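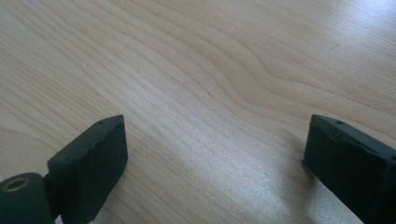 Home Talks Notes Past Sessions Contact

Speaker notes: Picking a Giveaway People Keep
Spring online session for small shops and nonprofits
May 31, 2020

Before start: water, phone off, share the second screen and NOT the one with my email on it. Sample box on the left side of the desk. Wait a minute or two for stragglers.

SLIDE 1 -- Title

Hi everybody, thanks for giving up part of a Sunday. I know a webinar about tote bags and pens may not sound like a thrill ride, but I love this stuff and I'm going to try to get you to love it a little too.

Quick word on who this is for. You have a small budget, you have a logo, and at some point somebody told you to "get some swag." Maybe you opened a catalog, saw nine hundred pages of it, and closed the catalog. Fair enough!

SLIDE 2 -- The drawer

Ask: go open the nearest junk drawer. Yes, right now, I'll wait. Type in the chat what you find with a company name on it.

(Give them a full two minutes. Read answers out loud. There is always a bottle opener. There is usually a dentist.)

Point to make: somebody paid for every one of those, and it's still in your house. Some of those businesses you've never set foot in, and you can still read me the phone number. I think that's wonderful.

SLIDE 3 -- My own drawer

Hold up samples one at a time, close to the camera.

- Kevum tape measure. Had it for 11 years. Kevum sold windows and they handed these out at a home show. The print is half gone and I still reach for it before the good one.
- Pritance letter opener. Sharp, plain, does one job.
- The stress ball shaped like a truck. I squeezed it twice. Ask if anyone wants it.

Talk about the tape measure the longest. It fit what Kevum sold. If you're measuring a window, guess whose name is in your hand.

SLIDE 4 -- Start with the person

Who gets it, where are they standing when they get it, and how are they getting home? Somebody walking around a street fair with two kids can't carry a boxed mug. Somebody at a desk job might be thrilled with one.

Story: Tô, the noodle place near my old office. They wanted umbrellas. Lovely idea, way over what they had to spend. We ended up with a little clip for closing bags of chips and rice. They ordered 500 and put one in with each takeout order until they ran out. People asked for seconds -- of the clips! The noodles too, sure.

Pause for questions here. If it's quiet, ask what they've handed out that flopped. People are shy about wins and very chatty about flops.

SLIDE 5 -- What it costs once you add everything up

Go slow on this one. The price in the catalog is not your price. Add:

Setup charge (sometimes one per color)
Proof, if they charge for it
Shipping
Extra for a second print location
Rush fee, which you will pay if you wait too long

Worked numbers on screen: 200 notebooks at $2.13 comes to $426. Then $45 setup and $38 shipping. Now you're at $509, and each notebook costs a bit over $2.54. Let them look at it. Have them redo it with 100 notebooks if there's time, same setup and shipping, and watch the price per piece jump.

SLIDE 6 -- Artwork

My favorite slide, keep it under 8 minutes.

Your logo was probably made for a sign or a website. On a pen you get a strip that's narrower than your pinky nail. Drop the tagline. Drop the swoosh if you can stand to. One color is fine, and one color on a good item beats four on a flimsy one every single time.

Show the Tustix before and after. Before: name, slogan, street address, fax number, little drawing of a ladder. After: the name and the website. Same pen. You can read it from across a table.

Send the printer a vector file. If you don't know what that is, ask whoever made your logo for "the big file that doesn't get blurry." They'll know.

SLIDE 7 -- Get a sample

Please, please get a sample. Write with the pen for a week. Run the cup through the dishwasher. I approved a bag in April off a photo, and it showed up the size of a sandwich. (Hold up the bag. Put a sandwich in it if there is a sandwich.)

SLIDE 8 -- Mailing things

New slide this spring, with so many events called off. Flat and light wins: magnets, seed packets, stickers, screen cloths. Weigh one in its envelope, with the note inside, before ordering. Thick or stiff pieces can bump you up in postage, so take a finished one to the post office and ask.

And do put a note in! Two lines by hand.

SLIDE 9 -- Homework

Pick one item from your own drawer that you'd be sad to lose. Write down why. Bring it to the next session and we'll go around.

Leave the last 22 minutes for questions. If someone asks about T-shirts, say sizes are their own talk and offer the size chart handout.

Post the worksheet link in the chat twice. Stop the recording before packing up the sample box.

Questions about these notes? Use the Contact page. | © 2020 | Back to top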